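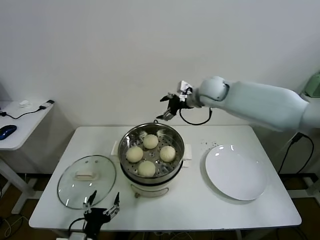
Four Buns, One Basket

Spacing, steam and the small electric pot

A steamed bun needs room on every side. The dough keeps expanding during the first minutes of heat, and two buns that touch will fuse and tear when they are pulled apart. With four pleated buns, a loose diamond leaves the middle of the perforated floor open, and steam rises through it.

Hanna Pawłowska tests countertop appliances for Mornatico and keeps a log of bun batches. Her standard dough uses 900 grams of flour and 464 grams of water, divided into 20 pieces and steamed in rounds of four. That makes 5 rounds, and she refills the water before the third.

Electric pots differ from stovetop steamers mainly in control. A knob on the base sets the heat, and the water chamber is shallow. Pawłowska starts with hot water, which shortens the wait and keeps shaped buns from overproofing on the counter.

Bare steel sticks. Paper squares prevent it, as does a thin film of neutral oil. Scraps of dough on the basket wall are best wiped off between rounds, before they harden.

Glass lids collect condensation, and drips leave yellow, glassy spots on the skin of a bun. Lift the lid level, move it clear of the basket, then tilt it. Set it down with the handle up. The plate should be within reach and dry, and the finished buns go on it without stacking. Leftovers freeze well for roughly a month.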